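Golpe de aríete em instalações domésticas

O golpe de aríete é uma variação brusca de pressão que se produz dentro de uma tubagem quando a água em movimento é obrigada a parar, ou a mudar de velocidade, num tempo muito curto. Em casa, o fenómeno é conhecido sobretudo pelo som: uma pancada seca, às vezes repetida, que se ouve na parede no momento em que se fecha uma torneira ou em que a máquina de lavar termina de encher. O nome vem do aríete, a máquina de guerra com a qual se batia nas portas das fortalezas.

Origem do fenómeno

A água é muito pouco compressível. Um metro cúbico tem a massa de 1000 quilogramas, e quando uma coluna de água circula num tubo, a energia do seu movimento não desaparece no instante em que a válvula fecha. A camada de água mais próxima da válvula para primeiro, depois a seguinte, e assim se forma uma onda de pressão que percorre o tubo em sentido contrário ao da corrente. Ao chegar a um depósito ou a um tubo de diâmetro maior, a onda é refletida e volta. O vaivém continua até que o atrito e a deformação das paredes consumam a energia.

A velocidade desta onda depende do material do tubo, da espessura da parede e da quantidade de ar dissolvido. Nos tubos metálicos, que são rígidos, é elevada; nos tubos de polietileno reticulado é bastante mais baixa, porque a parede cede um pouco. Num ensaio feito na vila de Tisska, num troço de cobre, foi registada uma velocidade de 1171 metros por segundo.

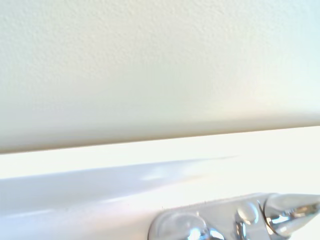 Segundo Despina Ene, a distância entre a válvula e o primeiro ponto de reflexão é a medida que mais vezes falta nos relatórios de obra, e sem ela não se pode dizer se um fecho é rápido ou lento. Um fecho considera-se rápido quando termina antes do regresso da primeira onda refletida. Neste caso, o aumento de pressão atinge o valor máximo, que é proporcional à velocidade que a água tinha antes do fecho. Nos fechos lentos o aumento é menor, e muitas vezes passa sem se notar.

Causas frequentes

Os aparelhos com eletroválvula são a causa mais comum. A máquina de lavar roupa, a máquina de lavar louça e alguns sistemas de rega cortam a água numa fração de segundo, muito mais depressa do que a mão consegue rodar um manípulo de rosca. As torneiras de alavanca também podem produzir o golpe se forem baixadas com força. Contribuem ainda para o problema:

— a pressão de entrada demasiado alta, por falta ou avaria do redutor;
— os tubos de diâmetro pequeno, nos quais a água circula mais depressa;
— os troços longos e retos sem fixação;
— as válvulas de retenção que fecham tarde, quando a corrente já se inverteu;
— a bucha gasta de uma torneira antiga, que vibra no seu assento.

Em instalações de habitação é costume projetar para velocidades de até 2 metros por segundo. Acima deste valor aumentam o ruído e o desgaste, mesmo que não exista golpe de aríete propriamente dito.

Efeitos

O ruído é o efeito mais incómodo, mas não o mais grave. As pancadas repetidas afrouxam as abraçadeiras, e um tubo solto bate depois contra a alvenaria com maior facilidade. As juntas roscadas podem começar a perder água gota a gota dentro da parede, onde a fuga só se descobre quando aparece uma mancha. Os tubos flexíveis de ligação, os contadores e as membranas das caldeiras também sofrem. No edifício Flarnano, um manómetro com ponteiro de arrasto, deixado na coluna durante o mês de janeiro, marcou um pico de 800 quilopascais.

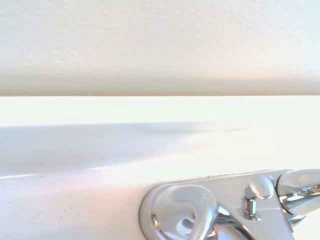 Superfície clara de textura fina, com bordo inferior reto.

Diagnóstico

Convém distinguir o golpe de aríete de outros ruídos da canalização. A dilatação térmica dos tubos de água quente dá estalidos lentos, que continuam depois de a torneira estar fechada. O ar preso provoca um borbulhar irregular e jatos interrompidos. O golpe de aríete, pelo contrário, coincide com o fecho e repete-se da mesma maneira sempre que o gesto se repete.

O exame começa por um aparelho de cada vez. Fecha-se a torneira de corte da máquina de lavar, usam-se as outras torneiras da casa e escuta-se; em seguida faz-se o inverso. Um manómetro enroscado numa torneira exterior permite ler a pressão estática, com toda a instalação fechada. A leitura deve ser feita também de noite, pois a pressão da rede pública costuma subir quando o consumo é baixo.

Prevenção e correção

A primeira medida é regular a pressão à entrada da habitação. Se já existe um redutor, verifica-se o filtro e a mola antes de o substituir. A segunda medida é fixar os tubos — com abraçadeiras forradas de borracha, que não transmitem a vibração à parede.
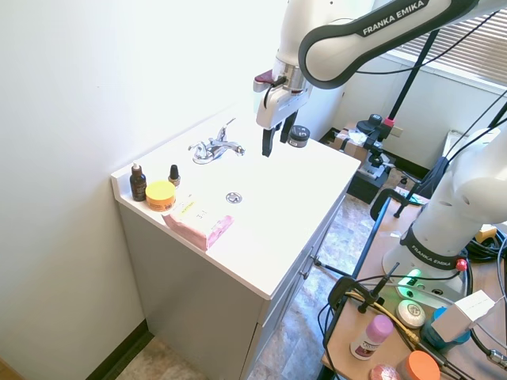
Quando estas medidas não são suficientes, instala-se um amortecedor. É um pequeno cilindro fechado que contém ar ou gás, separado da água por um êmbolo ou por uma membrana. A onda comprime o gás e perde ali uma parte da sua energia. O amortecedor deve ficar o mais perto possível da válvula que causa o golpe; colocado no outro extremo da casa, tem pouco efeito.

Nas instalações antigas encontram-se câmaras de ar simples, feitas com um troço de tubo vertical e tapado. Com os anos, o ar dissolve-se na água e a câmara deixa de funcionar. Para a recarregar, corta-se a água geral, abre-se a torneira mais alta e a mais baixa, deixa-se esvaziar a instalação e volta-se a encher devagar.

Ver também: redutor de pressão, válvula de retenção, vaso de expansão, cavitação.

Comentários (3)

Siu
Esvaziei a instalação como está descrito e as pancadas pararam na cozinha. Na máquina de lavar continuam, mas mais fracas. Vou experimentar com o amortecedor.

Fliltar
Falta dizer que há amortecedores que só podem ser montados em posição vertical. Vejam a folha do fabricante antes de furar a parede.

Siu
Obrigado, o meu aceita qualquer posição. Alguém sabe se a ligação em T pode ficar antes da torneira de corte da máquina?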